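Will It Ever Put the Dishes Away?

My mother calls me every February to ask whether the robots are ready yet. She means the one that will empty her dishwasher. I've been telling her "soon" for so long that she's started laughing before I finish the word, so this year I drove out to Lurkton to get her a proper answer.

Lurkton is where Clanano keeps its workshop, and Clanano is a small company with one big, slightly unglamorous goal: clear a messy table. No backflips, no dancing! Saskia Ormsby, who runs the place, told me over very bad coffee that she'd happily trade every robot video on the internet for a machine that can pick up after a five-year-old.

I kind of love her for that. And you should hear the numbers they keep. Over the winter they ran 711 tries at one chore, picking something up off the table and putting it where it belongs, and 385 of those went right with no human help. I thought that sounded great. Esi Akpalu, who writes most of the software, thought I was being very polite. "Would you keep a dishwasher that worked about half the time?" she asked. (I have owned that dishwasher.)

The hard part is the ordinary stuff. Factories get to choose what their robots handle, and it's usually the same part in the same spot all day long. Your kitchen table has a hard cup with a marker poking out of it right behind a floppy silicone pad, and a red box with a little round wooden knob, and every one of those wants a different kind of grab. Squeeze for one, slide for another, pinch and pull for the next. You do it while talking on the phone. 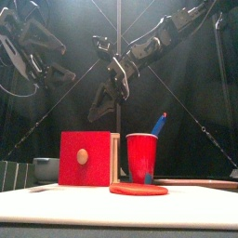

So who's buying?

Mostly people with shops and stockrooms, for now. Elba Pereyra manages a packing floor for Murakami, a housewares seller, and she has had two arms on trial there for 8 months. They fill the easy boxes. Her crew does the odd shapes, anything soft, and anything that tips over. She'd like more arms, but she wants them faster first, and she wants them to stop giving up on lids.

At home it's a longer wait. Saskia won't give me a year, and I did try (twice, once with a cookie). She figures folding towels comes before dishes, and dishes come well before anything involving a toddler.

I called my mother from the parking lot and told her all this. She asked if they could at least do the silverware. I said I'd find out, and Esi has since written back: forks yes, spoons mostly, and please don't ask about the whisk.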